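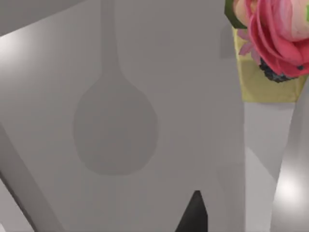 When are hot meals served at the Sincombe Community Kitchen?
Lunch is served from noon until 2 pm on weekdays. The dining room seats 200 and places cannot be reserved.

How much does a meal cost?
The standard charge is 3 pounds, payable by cash or card at the counter. Children under five eat free of charge.

Are special diets catered for?
A vegetarian dish is offered daily. Other requests should reach the office by 10 am on the day before - late requests cannot always be met.

May a group hire the kitchen?
Groups may hire it on Tuesday evenings, except in May. Forms are available from the Rinance Road office, extension 353.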